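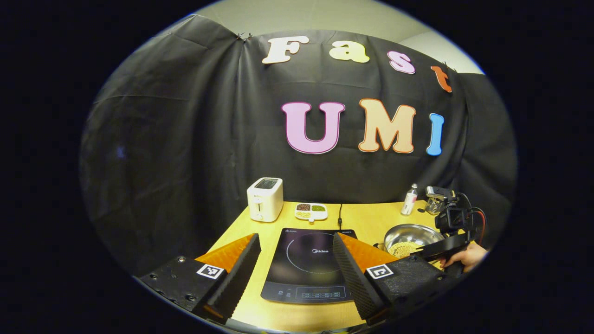 Beltis Black Backdrop Curtain

Plain black cloth for display stands, school halls, small stages and photo corners. Sold as single panels or in pairs, hemmed on all four sides and ready to hang.

Stock code: BEL-BLK
Weight: 400 g per square metre
Drop: 2 m as standard, other drops to order
Packed length: 54 cm
Finish: matt both sides
Heading: plain hem, pole pocket or eyelets
Sold by: Sadowski, Stuldale

About the cloth

Beltis is a brushed cotton cloth with a matt face. It is woven for us in one weight only and dyed in one batch at a time. If you are adding panels to a set you already own, tell us the batch number on the label and we will match it where we can. Blacks do vary between batches, and the difference shows most under bright white lighting.

The cloth is heavy enough to hang well without a chain in the hem. For outdoor use or draughty doorways we can add a weighted hem, but please note that weighted panels cannot go in a washing machine.

Choosing a heading

The plain hem is the cheapest option and suits anyone who hangs cloth with clips. Pole pocket panels slide on to a rail or tube. Eyelet panels can be tied to a frame or hooked to a wire, and they are the quickest to take down at the end of a day.

If the curtain needs to go round a corner or follow a curved rail, order eyelets or use clips on a plain hem. A pole pocket tends to bunch on a bend.

How much to order

Measure the run of your rail from end to end, including any returns at the sides. For a flat background, order the same width as the run. For soft folds, add half again. For full stage pleats, double it.

Fixing letters and signs

Card and foam letters can be pinned to Beltis or held with the hook side of self-adhesive tape, which grips the brushed surface. Light colours read best from a distance. Put a strip on the top and bottom of each letter if people will be brushing past. Avoid double-sided carpet tape. It leaves a residue that does not wash out, and we cannot accept returns on marked cloth.

Creases

Panels are sent out folded and will have fold lines when you open them. Hang the curtain the evening before you need it and most will drop out. For the rest, use a hand steamer from the back. Iron on a medium setting only, with a cotton cloth in between – a bare iron leaves shiny patches.

Washing

Wash at 30 degrees, on its own, with a detergent for dark colours. Line dry. Expect a little shrinkage on the first wash, which we allow for when cutting. Flame-retardant panels must be re-treated after any wash.

Flame-retardant version

Most public venues will ask for treated cloth. Choose the FR option when you order and a certificate will be packed with the panels. Check with your venue first, as some keep their own list of what they accept.

Delivery and returns

Standard panels leave our Stuldale workroom within two working days. Made-to-measure panels take longer, and we close for part of August, so please order early for the start of the school term. Unused standard panels can be returned in their bag. Made-to-measure panels cannot be returned unless they are faulty.

Customer comments

"We bought four eyelet panels for our craft fair stand. Good solid black and no light through it. The bag could be a bit bigger – getting everything back in takes two of us." Nadège Maillard

"Second order. Batch match was close enough that I can't tell which is which." Genowefa Stępień

Often bought with Beltis

Werkerero spring clips, black, pack of ten
Werkerero telescopic rail and stands
Hook tape, black, by the metre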